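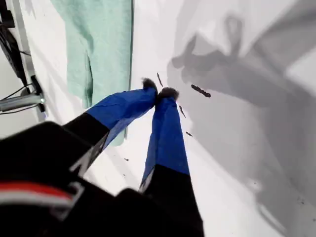
Clothing exchange in Mullcombe moves to the old post office

Oct 16, 2022

The clothing exchange in Mullcombe will have a new address from next week. It leaves the school hall on Pemley Road, where it has been held since July of last year, and goes to the ground floor of the old post office. The first opening there is on Saturday at 10 in the morning.

The school needs its hall back for sports lessons. The organizers looked at three other places before the town offered them the post office. The rent is 247 dollars per month, a little more than they paid before, and heating is included.

The rules stay the same. Every visitor can bring clean clothes and take home the same number of pieces. Shoes and winter coats count as two. Who has nothing to bring can pay 4 dollars for a piece. Underwear and swimwear are not accepted, and neither are curtains, which came in large amounts during the spring and were difficult to give away.

The organizers ask that all clothes are already folded when they arrive. At the last exchange in the hall, about 500 pieces came in one afternoon, and the sorting took until late evening.

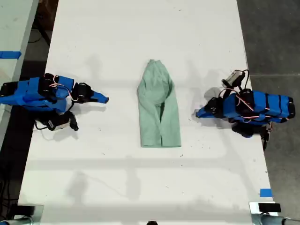

Light green garment, folded lengthwise.

Children's clothes will get their own room at the back. Until now they were on the same tables as the clothes for adults, and several parents had complained that the small sizes were hard to find. Sizes will be marked on paper signs over the shelves.

The café Flultetti, which is next door, will sell coffee and soup at the opening. The sewing shop Kälin has promised to give buttons and thread, and a repair table is planned for every second Saturday. Larger repairs, for example a new zipper in a jacket, are not possible there.

Parking in front of the building is limited to 30 minutes. The bus stops on the other side of the street. Clothes can also be left on Friday between 4 and 6 in the afternoon, at the side door.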